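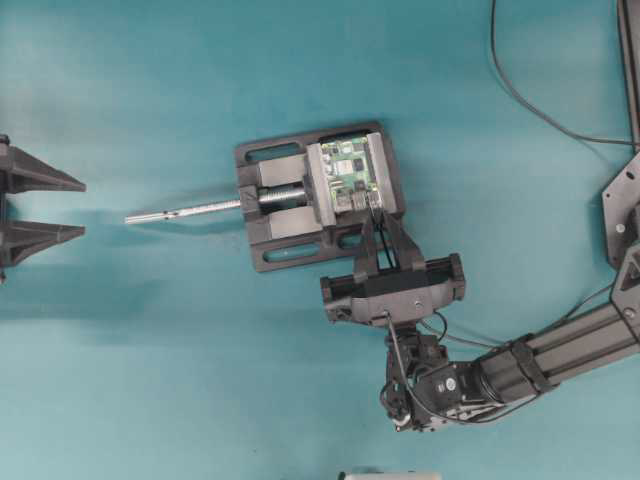
What does the software have to work out before an arm can turn the handle on a little bench vise? Where the handle is, which way the screw runs, and how hard it can push before it has to stop and think again.

I'd gone up to the Nemard open day on 8 May 2022 mostly for the talks on planning, and ended up spending most of it glued to one blue worktop. (I did get to two of the talks. One was very good. The other was about licensing.)

Skip to content Home Visits Write-ups Kit About Contact

Nemard, if you haven't come across them, write control and planning software for small arms. They don't build much hardware themselves and they're quite cheerful about it. The visit was split into three rooms and you could wander between them as you liked, which suited me because I am a terrible one for falling behind the group. Tea was in the corridor. The biscuits were gone by the time I got there.

The first room was the planner, which they call Branulik. I'd read the notes beforehand and come away with a headache, so I was glad to have it explained by somebody with a pen. You give it a job in steps: hold the board upright, take hold of the handle, turn, let go, go back for another bite. It then works out which arm does what and when, and keeps the two of them out of each other's way. That last bit is where the time goes! With a vise in the middle of the table and a gripper coming in from either side, there isn't a lot of room, and the handle rod pokes out well to the left of the rest of the vise. A path that looks fine for the fingers can be hopeless for the elbow.

They had the plan up as a sort of coloured strip chart, one row per arm, and you could drag a step later and watch it all reshuffle. I got told off (nicely) for dragging too many at once. On that day's build it tried 2374 candidate paths for the vise job before it settled on one, and threw most of them out early on a rough collision check that treats every link as a fat sausage. The careful check only runs on what's left. I liked that a lot, and I've since pinched the idea for something of mine, with slightly thinner sausages.

The second room was perception, and this was the one I'd have stayed in all day. The job is harder than it sounds. The screw is silver-coloured and so is the handle rod, and shiny thin things are horrible for depth cameras, you get holes and speckle all over the place. The clamp jaws are pale grey against a dark grey body, which helps, and the base plate has two long slots in it, which helps even more. Their fitting code, Vetum, leans on those slots. It finds the plate first, gets the angle from the slots, and then goes looking for the rod where the rod ought to be. If it can't find it there it says so and stops. I asked why it didn't just have a guess and got a look.

The circuit board has its own little routine. A small green board held on edge gives you next to nothing when you look straight down at it, so Vetum goes by the colour first and then fits a flat plane to whatever depth it can get. The white printing on the board is handy too, lots of sharp little corners for it to grab on to. Somebody in our group asked whether it reads the lettering. It doesn't, it only wants the edges.

They train the finder on 800 labelled pictures, which seemed very few to me. The trick is that the labels get checked by a second program that compares them with the arm's own joint readings and flags any that disagree, and the flagged ones go back to be done again. Dull work, they said, and worth more than any clever model they'd tried. I wrote that down and underlined it.

Room three was control and tooling. I'll admit my notes get thin here, as I was hungry. The gist is that turning the handle is done by feel. The planner says "go this way", and the low-level loop lets the fingers give a bit if the rod pushes back, so that a small error in where the camera thought it was doesn't end with something bent. There's a setting for how soft or stiff that should be and apparently everybody argues about it. They let us try it ourselves with a slider and a plot of the motor current. Too soft and the fingers slide off the rod, too stiff and the current shoots up and the whole thing trips out. I managed to trip it twice in under a minute.

The logging was the surprise of the day for me. Every run gets saved with the plan, the camera fits and the motor currents lined up on one clock, and you can scrub backwards through it like a film. Run 2319 was the one they kept loading up, where Vetum had put the rod a whole finger's width too low and the planner had gone along with it quite happily. You could see the fit wobble, then the plan change, then the current spike, all on one screen. At my place we'd have spent a week emailing each other about whose fault that was.

There was also a viewer from Nagano that reads the same logs, but it was crashing on the laptop they'd set up, so I can't tell you much apart from the fact that it has a dark mode.

Search this site Type and press enter Go

A few bits for anyone thinking of going to the next one. Parking is for some 10 cars and it fills up early, so get the bus. Take a jumper, the perception room is kept cold. Ask to see the log viewer before lunch, there was a queue for it all afternoon. They're planning another in December and said they hope to have the planner and the slider on one screen by then, so you can change the stiffness and see the plan change with it. I've already put my name down.

We use cookies to remember your settings and count visits. Accept Manage cookies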